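Ladov's bin picking kit: still waiting to be convinced

20/07/2018
Filed under: Workshop, Robots

I have been sent a lot of brochures with the words "out of the box" on them, and I can't think of one where the box was the end of it. The latest is for the Ladov bin picking kit, which Tisitz are now selling over here as a bolt-on for the arm you already own. You get a gripper, the cabling, a licence for the software and 2 days of somebody's time. The arm, the bin and the patience you supply yourself.

Hanane Zerouali at Tisitz had read my moan in January about vacuum cups and asked if I'd like to come over to Herley and be rude about something else. So I went.

First, the good bits. The gripper is small, and I like that. Most of the trouble in bin picking happens near the walls, where a fat tool can't get down beside the part, and a slim metal one has a better chance. The software is also less horrible than I expected. You teach it a part, tell it where the walls are and it gets on with choosing what to go for. Hanane had me through the set-up screens before my tea was cold, though she was steering and I was mostly nodding.

Now the moaning. The brochure talks about "1,000 picks between stoppages". I asked which parts, in which bin, how full, and was told it depends. Well, yes. The demo parts are plain rectangular blocks in green and reddish brown, spread out on the floor of a deep metal bin. That is a kind test. My own bins are full of bent brackets that hook into each other like coat hangers, and I'd want to see a heap of those before I believed any number at all. I said so. Hanane said they could run a trial if I posted her a box of them, and I'm going to, so we'll see.

Then there are the cables. They run down the outside of the arm in a fat bundle with a loop at the wrist, and the kit price doesn't include any sort of proper dress pack. Ask for one in the quote. A loop like that is fine on a demo table. In a cell doing two shifts, next to a bin wall, it's the first thing I would worry about.

Hậu Hứa, who runs his own small integration firm (called Hứa, sensibly enough), fitted one of these kits for a customer last year and was good enough to ring me back. His view was that the 2 days are used up on calibration and you then pay for more. He also reckoned the support line is decent, if you ring before lunch.

The warranty is 24 months on the gripper but only 10 on the fingers, and I couldn't find a price for spare fingers anywhere on the sheet. Tisitz have promised me one by email.

Would I buy it? With blocks to pick, maybe. With brackets, I'm keeping my money in my pocket until that box comes back. If you've got one running on ugly parts, leave a comment and tell me what they are and how often you have to go and rescue it. 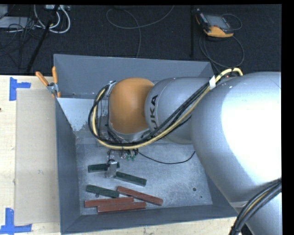 The Ladov kit over the block bin at Tisitz, Herley.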